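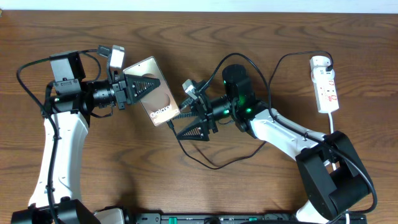
Irina Voicu has argued that the free length of a charging lead matters less than where its lowest point falls, and that a survey which records length alone will put very different layouts into the same class. We accept the first half of the argument. The coding sheet used at Gemcombe had a single column for length, and the sheets from its first week could not be compared with the later ones for that reason. The second half holds only where the lead rests on a surface. A lead that hangs over the front of a desk has a low point that moves whenever the phone is picked up, and coders could not agree on how to record it.

4.2 Lead layout on flat tables

The analysis in this section is limited to leads that lie mainly on the tabletop between the phone and the supply. A total of 790 layouts were coded at the two sites, Gemcombe and Steston, on 30 tables. Each layout was entered on the Skevow sheet, which divides the lead into the exit, the slack and the rise. The exit is the short part leaving the phone. The slack is whatever lies between the exit and the point where the lead first turns toward the supply. The rise is the remainder. Leads with no visible slack were entered as straight and are treated in Section 4.4.

Coders worked from above the table, with the near edge toward them. "Left" and "right" are always given from that position. A layout was coded once and was not revisited after the phone had been put down elsewhere; the new position counted as a new layout.

Figure 3. Phone held by one end, with a lead plugged in at the other and a power strip on the same table. 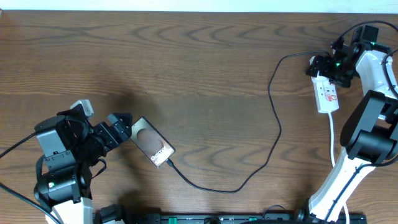
Slack was coded by direction first and by shape second. Direction is the side toward which the lead travels before it turns; shape is one of loop, wave or coil. Where two shapes followed each other, both were entered in order from the phone, and the position of the supply was added in the last column. The layout in Figure 3 is coded right, loop then wave: the lead sags across the middle of the table, turns upward, and climbs in a wavy line before it meets the white power strip at the upper right. The strip is entered as "on surface," a class that also covers strips fixed to the tabletop with tape or a clamp. Strips mounted under the table or on the wall behind it were entered as "off surface."

On-surface strips were the more difficult class. They use up table space, and they bring a second cord into the working area, the one that feeds the strip itself. The Skevow sheet has a row for this cord, but the first version of the instructions did not say whether its path should be coded with the same shapes as the lead. Coders at Steston used the shapes. Coders at Gemcombe wrote a short note. We converted the notes to shapes where the wording allowed and left the row blank in the remaining cases.

The color of the lead was recorded only as light or dark. A dark lead on a light table is easy to follow by eye, and so is a light lead on a dark one. The harder case is a dark lead on strongly figured wood, where the grain lines can be mistaken for part of the lead when the light is low. Coders were told to trace such leads from the plug end and to stop at the first point of doubt. Stopped traces were passed to a second coder, who started from the supply.

4.3 Slack near the plug

The exit was coded separately because a lead that bends close to the plug places its load on a short length. We did not measure force, and the classes below describe position only. An exit is "in line" if the lead continues in the direction of the phone's long axis before it bends. It is "turned" if the bend begins at the plug or so close to it that no straight part can be made out. Coders disagreed more often on this item than on any other, and the disagreement was greatest for thin leads.
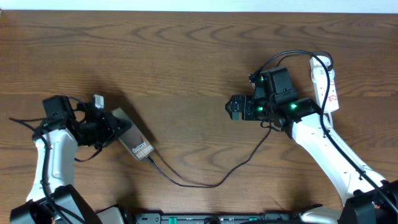 The low point of the slack, which Voicu would place first, was entered on a five-part division of the table: near left, near right, center, far left and far right. Low points on a boundary were assigned to the center. A low point need not lie below the plug, and with long leads it seldom did. A plainer layout than the one in Figure 3 is more typical of the "loop" class. With the phone held at an angle and its lower end toward the lower right, the black lead curves away across the table, dips in a U near the middle, and then rises toward the upper right. Its low point is coded center. The phone is marked "Galaxy S25 Ultra" near that lower end, and the lettering served as a convenient landmark for coders, who were asked to name the end of the phone at which the lead entered.

Cases and covers were noted but not analyzed. A thick case can hide the first part of the exit, and any exit hidden in this way was entered as "not seen" instead of being assigned to a class. Product boxes found on the tables were recorded as objects in their own right, along with cups, paper and spare leads. They were never coded as phones, even where the printing on the lid resembled the back of the product.

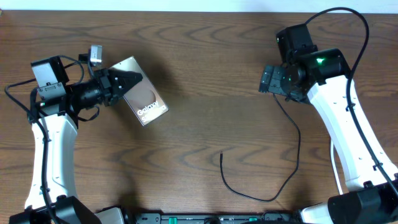
Spare leads need a further rule. A lead with one end free has slack but no exit, and its shape says little about how it will lie once it is connected. We entered these leads on the reverse of the sheet under "loose," with the position of the free end and nothing more. The Oprea sheet, from which the Skevow sheet was adapted, treats a loose lead as a layout with a missing phone. That practice raises the count of loops, as a lead dropped on a table tends to settle in curves. We departed from it for the whole of the Steston set and recoded the Gemcombe set to match.

Two limits should be kept in mind when reading Section 4.4. Tables with a raised rim were left out, as the rim holds the lead in and changes the available shapes. Tables shared by more than one phone were kept, but only the lead closest to the near edge was coded, and crossings between leads were not entered at all.

Previous section | Contents | Next section | References | Search

Comments (3)

marrow_t
Is the Skevow sheet available in a blank version? The division into exit, slack and rise would suit headphone cords too.

K. in maintenance
We moved all our strips off surface last year. The cords underneath are worse. I would like to see that class written up.

p_lindqvist
The boundary rule in 4.3 must push a lot of low points into the center. Did you try it the other way?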